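Visit to the Dimwood open day, 05/05/2025

Casinberg's second-division club opened its stadium to members on Monday, and 169 of us had signed up for the morning tour. The subject was the club's new digital membership, which runs on a platform called Zistix and replaces the paper season card from August.

We started in the main stand. Irja Ruotsalainen, who runs supporter services, explained that 827 members have moved over so far. Each one gets a vote on small club matters, such as the goal song and the design of the third shirt. The first vote closed in spring with 635 ballots. The winning shirt is green with a white collar, and it was on show in the club store at $2 off for anyone on the tour.

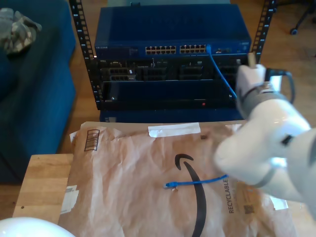
Voting at the stadium depends on the wireless network, and members in the north stand have complained about it for two seasons. Ruotsalainen said the club has a contract with Magagula, a local installer, to cover every seat before the first home game. Much of the talk after that was about cabling. A Netgear switch in a rack, with its two blocks of Ethernet ports, means little to most fans, but several people had questions about what happens when a full stand tries to vote at halftime. The answer was that voting windows will stay open until midnight.

The locker room was next, then the press room, where the coffee was weak. Members with more than ten home games on their account can enter a draw for a training session visit. Away games do not count, and a man behind me was unhappy about that — he travels to most of them.

The tour took a little under two hours. Parking at Dimwood is free on open days, but use the east gate, as the west one was locked when we left.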